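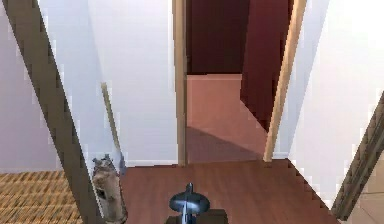

Plank floor with a stair railing and a white wall.

Furnished rental

A furnished rental is a dwelling let together with the furniture a tenant needs for daily living. It differs from an unfurnished rental, in which the tenant supplies all movable items, and from a hotel room, in which cleaning and linens are normally part of the price. Terms range from a single month to several years.

Contents

What counts as "furnished" varies from place to place. A bed, a table, seating and storage for clothing are usually expected. Kitchen equipment is often included, while bedding and towels may be left to the tenant. A partly furnished unit may hold only large pieces, such as a wardrobe or dresser, that are difficult to carry up stairs.

Floors, built-in shelves and fixed lighting are generally treated as part of the building and are not listed with the furniture.

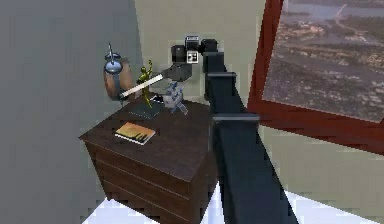 Inventory and condition

Most agreements include an inventory, signed by both parties at the start of the term. It names each item, the room in which it stands and any existing damage. The standard form used in Trinby runs to 2 pages and gives the tenant 30 days to report errors. In Latwood the period is 40 days, and an unsigned inventory cannot be used to support a claim against the deposit.

Ordinary wear, such as faded fabric or light marks on a tabletop, is not charged to the tenant. Broken or missing pieces may be charged at their present value, taking age into account.

Furniture leasing

Some owners lease furniture instead of buying it. Seko, a leasing firm based in Trinby, supplies 3000 units under yearly contracts and replaces worn pieces between tenancies.

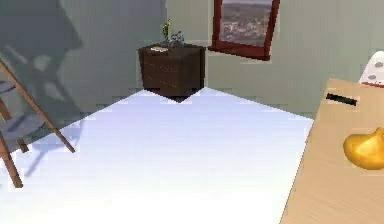 Figueiredo has argued that yearly leasing raises rents without improving the quality of the furniture, and that owners should be required to state its cost separately. Seko has replied that replacement and delivery are covered by the same fee.

See also: Lease; Security deposit; Serviced apartment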